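Home | Counter Guide | FAQ | Boxes & Liners | Contact

Donut Display and Box FAQ

Do domed trays keep donuts fresh?

Less than the people selling them would like you to believe. A lid keeps off dust, sleeves and sneezes. It won't turn a morning donut into an afternoon donut. We've heard "fresh all day" from more than one supplier and have yet to taste the proof.

How long do you leave a donut out, then?

Plain cake, glazed or iced: 7 hours, and by the end of that we wouldn't pay full price for it. Anything with cream doesn't go under a countertop dome at all. It goes in the cold case.

Is a hinged lid worth the extra money over a lift-off one?

Usually, yes, and we don't say that about many upgrades. A lift-off dome has to be set down somewhere, and at a busy counter that somewhere is on top of the napkins. The weak point is the hinge. Open and close it a few times before you buy. If it wobbles in the store, it will wobble more in March.

We tried the Furketach domes and the Heo ones side by side for 10 weeks. The Furketach lid stayed clearer. The Heo lid was easier to lift with one hand. Neither did anything for the taste.

Why is my glaze sweating?

You closed the lid on warm donuts. Let them cool all the way first. Some guides tell you to prop the lid open a crack, but then you have a lid that isn't doing its one job.

Can I put the boxes under the dome, or only bare donuts?

Boxes are fine if they're low and open at the top. Two square ones to a tray is plenty. It does save handling, as the donut is already in the box it leaves in. Check the height of your tallest topping before you buy, especially if you sell the crumbly kind.

Do I need liners?

With kraft boxes, yes. Icing soaks into bare paper and the bottom looks awful by noon. Use wax paper and fold it up the sides.

What about printed liners? Do they sell more donuts?

Zurier says so in its catalog. We'd like to see the numbers. We went through a case of 720 printed sheets and then a case of plain, and sold donuts at the same pace both times. Customers did smile at the print now and then, so if the price is close, get the ones you like. Just don't expect a sheet of paper to do your marketing.
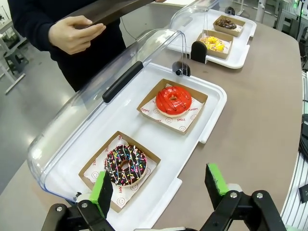

Red glaze and chocolate with sprinkles, boxed on "YUMMY" and "SMILE" liners.

Does the color of the donut matter on the counter?

More than the liner does, in our view. Put something bright in front and keep the dark chocolate ones from all sitting together.

How do I clean the lid without scratching it?

Warm water, dish soap, soft cloth. Skip the paper towels. Ukance sells a spray for clear plastic that works about as well as the soap and costs a good deal more.

How many boxes should I order to start?

Fewer than the price break tempts you to. Our first order was 564 and we were still tripping over the cartons months later. Buy one small case, see if the lids fit over them, then order again.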